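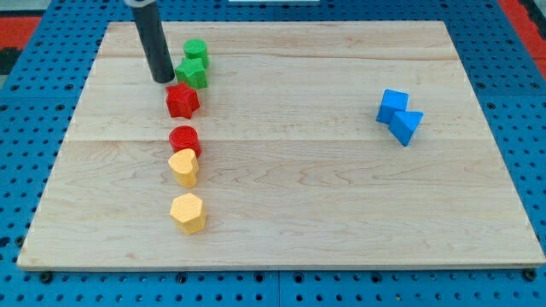
A sorting board, with colored blocks in a column on the left and two blue ones on the right.

Tidying up (robotics)

In robotics, tidying up is the chore of putting loose things where they belong. It covers toys on a floor, socks in a drawer and parts on a workbench. Most children manage it by the age of four, under protest. Machines do not protest, and have been working on it a good deal longer.

Methods

Research on tidying usually begins with blocks. They are rigid, brightly colored and indifferent to being dropped, three things seldom true of laundry. A typical task asks the arm to group pieces by color or by shape, or to set them in a line. Stars and hearts are harder to grip than cubes, as their points and curves give two flat fingers little to hold. Some labs skip fingers altogether and push the pieces around with a plain rod.

The Osix test, used mainly by people who did well on it, gives a machine 30 blocks and no hints. The Lisell version adds spoken orders such as "put the red ones together," and is graded by someone who knows what was meant.

Household use

The Vukness home tidier was shown in March in a furnished apartment. It put away 27 of 58 items in 2 hours. The maker called this a milestone. The remaining 31 items included a scarf, which it had picked up several times, and a glass, which it was not allowed near.

Shop-floor use

Results are better in factories, where the mess is the same every day. The Farouk parts sorter works full shifts, provided the parts arrive in trays, facing the same way and already more or less sorted.

Limits

Soft, shiny and see-through objects remain difficult. So does deciding where a thing goes, a question on which members of the same household often disagree.

See also: Bin picking; Laundry folding; Dishwasher loading

Last edited 1 December 2019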